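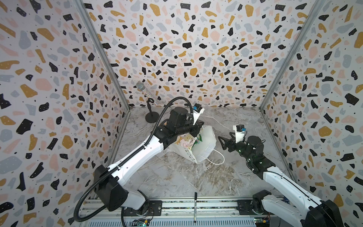 Tess Varley

Back from the Zidamar open day in Wosier. Writing this up fast while I can still read my notes. We have to get a number in for the two-arm cell before the January budget round, and what I had before the visit was one brochure and a price over the phone.

Got there late, parking full. Missed the welcome talk. Went straight to the demo hall, which is the only part I wanted anyway.

What they're selling: the Zellumach, two arms on one base, walled on three sides. You can buy it bare or kitted out. Bare means arms, base, controller and that's it. Kitted adds the walls, floor, cameras, cabling and two days of training on site. Quote for kitted came out 194 a day on the five-year lease, service included. Purchase price they will only give in writing, so I've asked. Delivery 120 days from order, and they said that with a straight face so I beleive it. If we order in January we're not running before May.

Questions I went with, and what I got:

Floor space. Smaller than I thought, but leave room to walk behind. The door to our back room will be the problem, not the cell. Somebody measure it please.

Power. Ordinary supply for the controller. They want it on its own circuit. We don't have one spare, so add an electrician to the budget.

Service. One planned visit a year in the lease. Anything extra is charged, travel on top. Ask for the rate card.

Grippers. Their standard fingers, or the Hosseinzadeh ones at extra cost. I tried to get a reason to pay the extra and did not get one. Standard for now, revisit later.
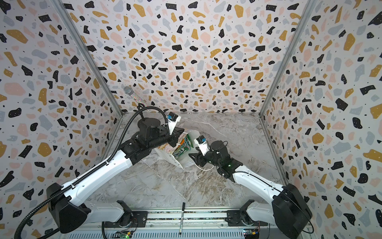
Budget line for cameras needs redoing. I'd put us down for one overhead and nothing else, and that isn't how these get used. There's a little camera on top of each gripper, so that's two more per cell before you start, plus mounts, plus spares when one gets knocked. Same goes for cabling. Ours says "cables, misc" and a figure I'd rather not repeat. The big corrugated conduit along the left arm is the sort of thing that wears, so I want it priced as a consumable with a part number.

Then the stuff to handle. We forgot this completely. Test items cost next to nothing each but you go through them, bags especially, and soft bags are most of what we'd want it for. I'd put 2,000 in for the first year, items and storage bins together, and see what's left at the end. Nobody will fight us over that line.

Walls and floor: I assumed that was dressing for the open day. Apparently people ask for different panels and swap them. Extra set is optional. Leave it off the first order.
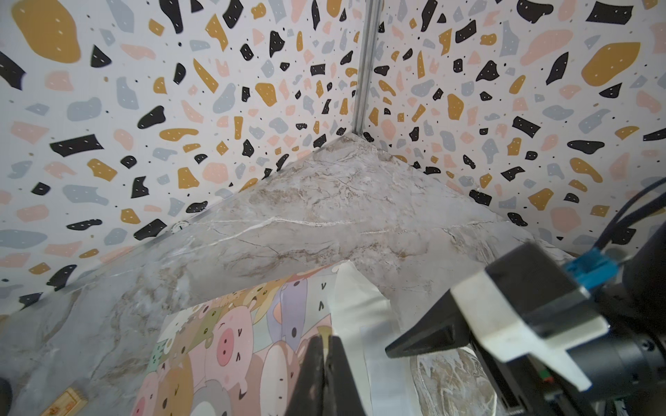 Get the spare fingers priced on the same quote, another visitor told me in the coffee line, as their place had bought the cell first and the spares after and paid full list for every one. Also said to budget one person's time half days for the first three months. We had zero down for that. So that goes in.

Overall: yes, worth the trip. I'd lean lease over purchase, kitted over bare, one cell to start. Not sold on five years though. Asked about three, waiting to hear.

Still to do
- written purchase price
- rate card for callouts
- measure the door
- electrician quote
- finger spares on same sheet, see above

Lunch was sandwiches. Fine.

Last updated: Jul 4, 2025

Contact | Copyright | Back to top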